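Does handling help? Learning number words with and without objects

Project report, second year, Language and Learning module
Remzi Ersoy

Why I picked this

My little cousin Didine is four and she can "count" to twenty. I put that in quote marks because if you ask her to pass you three grapes she gives you a handful and looks very pleased with herself. I'd always assumed that if you could say the numbers you knew the numbers, and then in our second lecture we were told that these are two separate things and that there can be a year or more between them. I went home a bit obsessed with it, and when project topics came up I already had mine.

My question was a small one. When a child is working out what "four" means, is it any use to let them pick the things up, or can they get just as much from looking at a picture of the things? My supervisor, Lise Poirier, warned me that it was still too big for one term. She was right, but I'll get to that.

Where I did it

The nursery in Horkby let me come in for five mornings in January. It's one long room with a book corner at one end and the sinks at the other, and my spot was a low table by the coat pegs. This was a mistake on my part (I chose it!) as every child who came in late had to walk past us and of course wanted to know what we were doing.

I had 23 children whose parents had signed the form. Two of them never wanted to sit with me at all, which was fine, and one only wanted to talk about her new boots. I've kept her in for the first session and left her out of the rest.

What we did

Each child had a short go with me, usually before snack time. I had a puppet called Ginell, a slightly bald rabbit I borrowed from my sister, and Ginell was always hungry. The child's job was to give Ginell the number I asked for. This is the usual "give me" game that people use in this kind of study, and I can see why, as it hardly needs explaining to a child.

Half of the children practised first with objects they could hold and move. The other half practised with cards that had drawings of the same sort of thing on them, and they pointed instead of picking up. After that everybody played the same game with Ginell, with buttons neither group had seen before. I wrote down what they gave me and anything they said while they were doing it.

I'd planned to record the sound as well, but two minutes of listening back to the first morning told me it was mostly chairs. So my notes are handwritten, and there are 200 turns in them altogether.

Choosing the objects

I spent far too long on this. My first idea was toy animals, and my flatmate Phan pointed out that nobody aged three is going to hand over a toy horse once they've got hold of it. I tried one morning with them anyway and Phan was completely right. The reading backs this up too: very interesting objects seem to pull children into playing with the thing itself, and the number gets forgotten.

After that I went the other way and looked for things that were plain, easy to grip and all one colour, so that a child wouldn't start sorting them when I wanted them to count. Simple painted wooden cubes did the job. They stack, which is a temptation, but a tower is at least something you can count together afterwards.

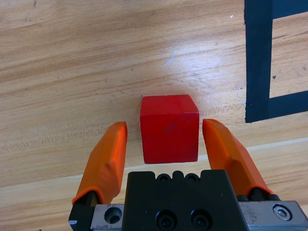 What I found

Less than I'd hoped, but there was something. With one and two there was no difference between the groups, as nearly all of them could do those already. With three, the children who had practised with objects gave the right number more often. With four it was a muddle, and I don't think I should claim anything from it.

The bit I liked best came out of my notes and not from the scores. The children who'd handled the cubes tended to move each button across on its own and say a word with it. The card children more often grabbed a handful and then counted, or didn't count. One boy gave Ginell every button on the table and told me "that's three because he's very hungry", and I'm still not sure how I should have marked it.

What I'd change

A different table, for a start. I'd also find out beforehand what each child could already do - I split the groups by the order they came in, and I suspect some of the stronger counters ended up together. Lise had told me to do a proper check first, and I skipped it to save a morning.

I'd like to go back to the same children in the summer, too. If the group with the cubes was only a few weeks ahead, the others will have caught up by then, and that would be worth knowing. Didine, for the record, can now do three grapes. Four is still a handful.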